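Looking after timber and bamboo boards

Most boards die of neglect at the sink. They get left in the water with the pots, the ends swell, and the glue lines open up. A board should be washed by hand in hot soapy water, both sides, then rinsed and stood on its edge to dry. Laid flat, it dries on one face only and cups.

For smells, rub in coarse salt with half a lemon, leave it 20 minutes and wipe off. Onion may need a second go.

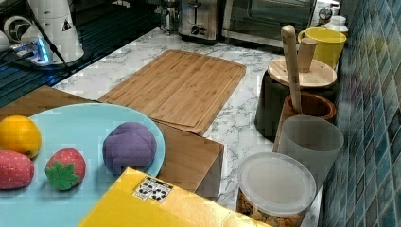

Shona Kereama: I gave up on lemon for garlic and use bicarb mixed to a paste. It does dull the colour until the next oiling, so do it just before you oil.

Fair point, and bicarb is cheaper. Keep vinegar for the weekly wipe and don't mix the two, as they cancel each other out.

Oil when the surface looks grey or water stops beading. Use food-grade mineral oil. Olive and canola go rancid. Warm the bottle in a bowl of hot water, wipe on a thin coat along the grain and leave it overnight. Bamboo takes less oil than most timbers, so buff off whatever is sitting on top in the morning.

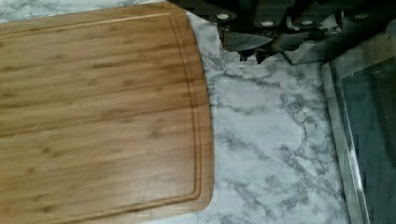
Hobart, February

Humidity has been up and down and I've had two letters on mould. Black specks near the surface usually come out with 120 grit, then 240, sanding with the grain. Wet the board, let it dry and sand once more to knock down the raised fibres — skip this and it will feel furry after the first wash. If the specks go deep, throw it out.

Juice grooves are the part people miss. Run an old toothbrush along the channel when you wash, and use a cotton bud for the oil so it doesn't pool in the corners.

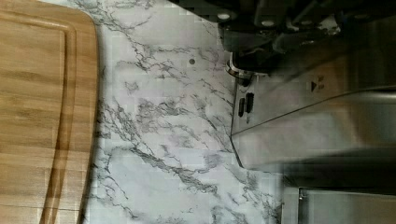 Board with juice groove, on a marble-pattern benchtop.

A damp tea towel underneath stops a board sliding. Take it away when you've finished chopping.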